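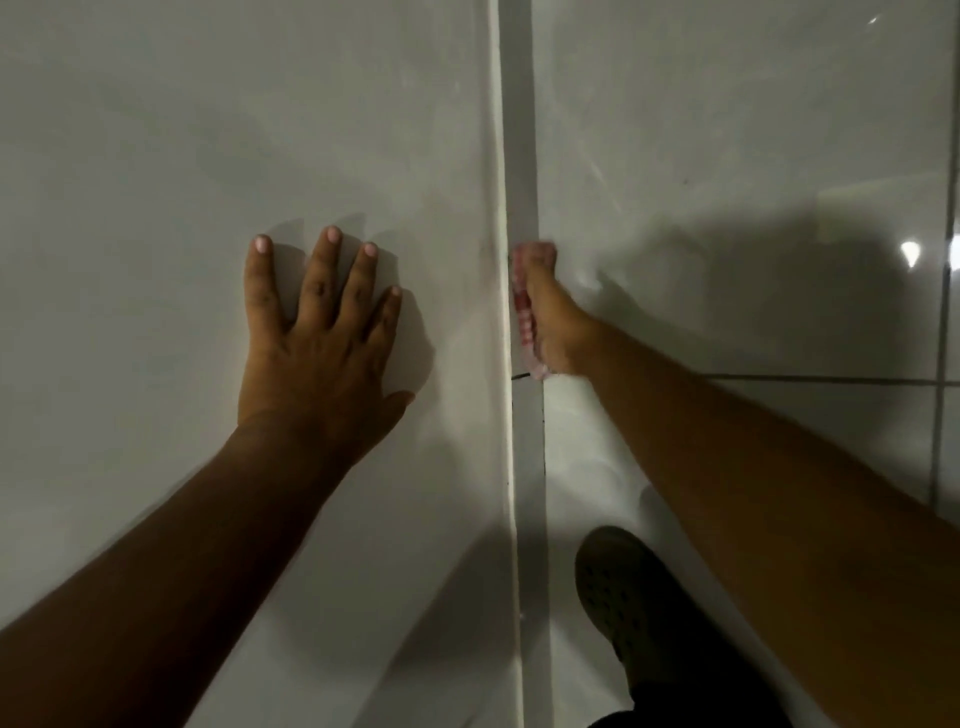
Cleaning the joint where the wall meets the floor

Most people mop a tiled floor and stop a finger's width short of the wall. The mop head can't get into the corner, so it pushes a line of grey water up against the edge and leaves it there to dry. After a few months the strip along the bottom of the wall is a different colour from everything else in the room, and in a white room it shows.

The cure is a small cloth and a bit of time on your knees. Put one hand flat on the wall to steady yourself, keep the cloth bunched in the other, and press it right into the joint as you rub along. You will get more dirt out in one length of wall than the mop has shifted all year.

What you need

A small cotton cloth, no bigger than a face flannel. Old T-shirt squares are fine. Large cloths trail about and pick up grit from the floor you have already done.

A bowl of warm water with a squirt of washing-up liquid.

A second bowl of plain water for rinsing.

An old toothbrush for corners and for any grout lines that run up to the edge.

Something to kneel on. I used a folded bath towel for years and then bought a gardening kneeler, which I should have done sooner.

How to do it

Sweep or vacuum first, with the narrow nozzle run slowly along the edge. Hair and fluff turn to paste once they are wet, and you will spend the rest of the job chasing them.

Wring the cloth out until it no longer drips. Water left standing against a seam strip or a line of sealant finds its way behind it sooner or later.

Start at the far corner and work back towards the door. Fold the cloth into a pad or scrunch it up, whichever gives you an edge that fits the gap, and push it in with your fingertips. Rub back and forth over a short stretch, about the length of your forearm, then turn the cloth to a clean part and wipe the same stretch once in a single direction to lift the dirt out.

Rinse often. If the water in the second bowl has gone cloudy, change it.

Smooth wall panels will show finger marks where you have been leaning. Leave those until the end and go over them with a dry cloth. On painted walls be gentler, as emulsion near the floor is often thin and will rub off on the cloth.

Stains that won't shift

For a brown or yellowish line, mix bicarbonate of soda with enough water to make a paste, spread it along the joint and leave it for 18 minutes or so while you do something else. Work it with the toothbrush, then wipe it away and rinse twice — dried bicarb leaves a white bloom that looks worse than the stain.

Black specks in silicone sealant are usually mould. A shop mould remover will deal with surface growth. Open the window, wear gloves and never use it alongside anything containing vinegar or another acid. If the specks are inside the sealant they will stay there, and the only answer is to cut it out and lay a new bead.

Limescale can be wiped with diluted white vinegar on glazed ceramic tiles. Keep vinegar off marble, limestone and travertine altogether. If you don't know what your floor is made of, stick to washing-up liquid.

Paint splashes on glossy tiles come off with a plastic scraper held nearly flat. An old loyalty card does the same job.

How often

In a kitchen or bathroom, every 3 weeks keeps it easy. A hallway can go longer, apart from the stretch by the front door. I do the whole house properly in November, before the heating is on all day and the windows stay shut, and a quick pass in between when I notice it.

Looking after the cloth

Rinse it until the water runs clear, then wash it at 60 with the floor cloths and without fabric softener, which makes cotton less absorbent. Keep it apart from the ones you use on worktops. A patterned or coloured cloth is handy for this — you can tell at a glance which pile it belongs in.

Updated 06/04/2026

Comments (4)

Maxine Wihongi
Did the bathroom this morning. The bicarb worked on everything except behind the loo, where I think the sealant has had it.

Alby Bolger
My knees won't take it any more. I wrap the cloth round a wooden spatula with an elastic band and sit on a low stool. Not as good as fingers but it gets most of it.

Hanne Rantala
Is the vinegar all right on porcelain tiles? Ours are matt and dark grey.

Vaughan Quinlan
Hanne, we have used it weak on ours with no trouble, but test a tile under the washing machine first and keep it off the grout as much as you can.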